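Snack Swap Table Finds a Home at the Grustodine Office

When the folks at Grustodine moved into the open-plan floor on Zornen Street last April, they brought along plenty of desks and one very large round table that didn't seem to belong to anybody in particular. It was too wide for the meeting nook and too handsome to send back, so it stayed out in the middle of things, and people walked around it for a few weeks with their coffee and their coats and wondered what it was for.

The answer came from Gebhard Pfister in the billing department, who had cleaned out his desk drawers during the move and found more tea, crackers and cough drops than one man could reasonably get through. He set the whole lot down on the table one morning with a note that read "Please help yourself, and leave something if you like." By lunch the crackers were gone and there was a jar of pickled beets in their place, along with a paperback and a fresh pack of tissues.

"I thought maybe two people would take me up on it," Pfister said, laughing, when we stopped by to see how things were getting along. "I still don't know who brought the beets. They were very good beets, and I would like to thank that person."

Since then the swap table has grown into one of the pleasant habits of the building. Word traveled down the stairs to the neighbors at Kuusk, the small map printer on the floor below, and they were invited up to join in. The rules are few, and they are taped to the side of the nearest file cabinet in Pfister's own neat printing. Everything should be sealed. Nothing should need a refrigerator. Anything still sitting there after a week goes into the box for the Gurside food pantry, which is a short walk away and glad to have it.

A notebook hangs from a string on the same cabinet, and people jot down what they leave if they happen to think of it. By the latest page there were 1322 items written in, from soup packets to shoelaces, and the pantry box has carried off another 378 that didn't find a taker upstairs. Pfister adds up the columns himself at the end of each month, with a pencil, and he is happy to show the pages to anyone who asks (and to a few who haven't).

Some days the table is so crowded with offerings that it looks like a church bazaar, particularly after a holiday, when everyone is trying to part with the same chocolates. Other days it's a quieter affair, with a handful of things gathered in the middle and plenty of white tabletop to spare. We rather liked it that way.

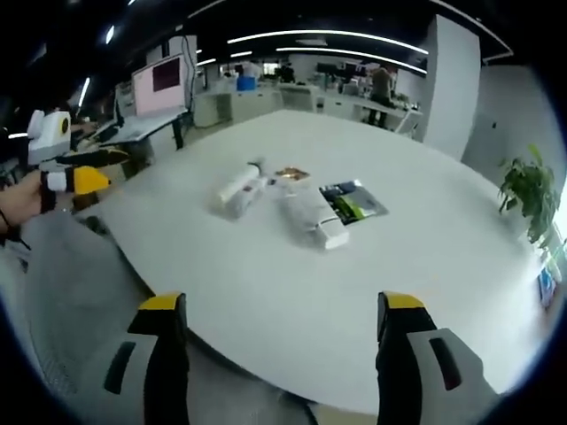 A white bottle, a boxed item and two small packets near the middle of the big round table at Grustodine.

The best time to come by, according to the regulars, is 10:30 in the morning, when the coffee is fresh and people are just beginning to think about a little something to go with it. There is usually a bit of conversation to be had as well – that seems to be a good half of the appeal. One of the printers from Kuusk told us she had worked in the building for years without knowing a soul on the upper floor, and now she trades sourdough crackers for licorice with a woman in accounts and they eat lunch together when the weather is nice.

There is talk of setting up a second table in the downstairs hall so that visitors to the building can take part too, though the hall is narrow and a smaller table would have to be found. Pfister has been measuring. Anyone with a sturdy one to spare, no more than 30 inches across, is welcome to leave word for him at the Grustodine front desk.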